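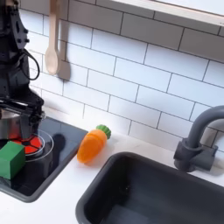 Play corner: is the toy kitchen worth it?

Purificación Bustamante swears by the Hellik play kitchen. I'm less sure. The steel pot is good, and properly shiny, and the carrot has the right sort of leafy top. But do small children need a microwave display stuck at 01:30? Mine would cook with a shoebox.

The hanging spoon and spatula are wooden, which I'll grant – and they hang low enough to grab. Eusebio Esteban says the blocks count as food. We'll see on Saturday, from 10, when anyone can come and try it.
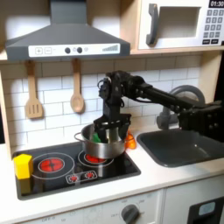
Pot on the back burner, spatula and spoon hanging behind.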